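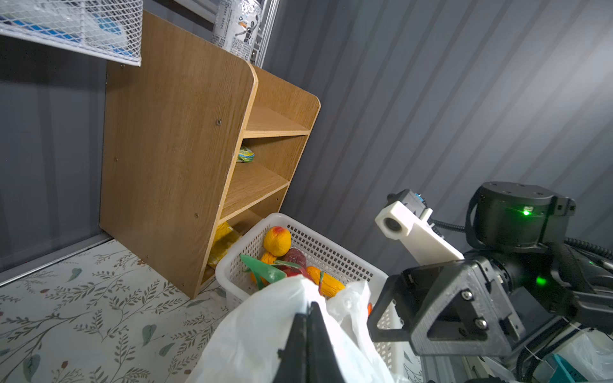 Fig. 1. Shelf unit with wood-grain side panel, screws at the side.

Skesto Guide > Storage > Wall Fixing

4. Fixing the unit to the wall

Units over 34 inches tall must be fixed. Use the two brackets in the Skesto hardware bag.

1. Stand the unit in its final place and check it with a level.
2. Mark the wall through the upper slot of each bracket.
3. Drill to the depth of the wall plug. Clear out the dust.

CAUTION: Check for wiring and pipes before drilling.

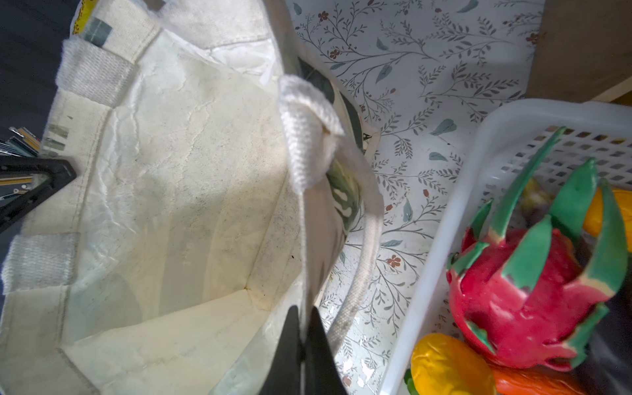 Text: Ghorbani Technical Writing, for Mistitz
Revised 10 December 2023

4. Drive the wall screws by hand and stop about 2 turns short.
5. Hook the unit on and check the level again - a floor that slopes will show up now.
6. Tighten both screws.
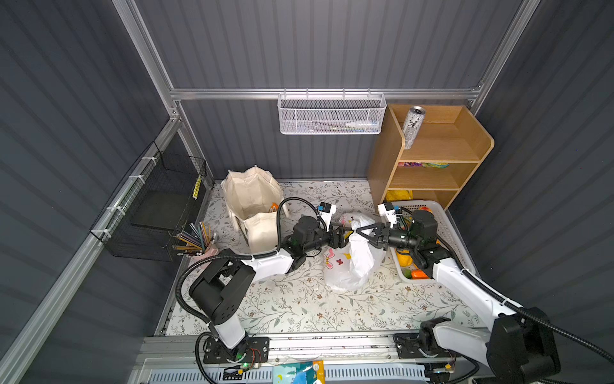
A reader of the January edition wrote that the Brotitz plugs supplied with the unit spin in old plaster, and that a longer plug held. Mistitz accepts longer plugs of the same diameter. Do not pack the hole with filler.

NOTE: On hollow walls, use anchors rated for the wall type. These are not supplied.

7. Load the lowest shelf first.
8. Retighten all screws after 5 days - boards settle under load. 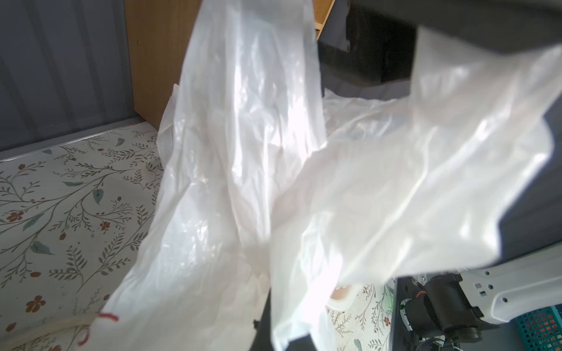 Fig. 4. Thin plastic bag with handles.

Keep the spare shelf pins with this guide. For loose shelf boards, see section 5.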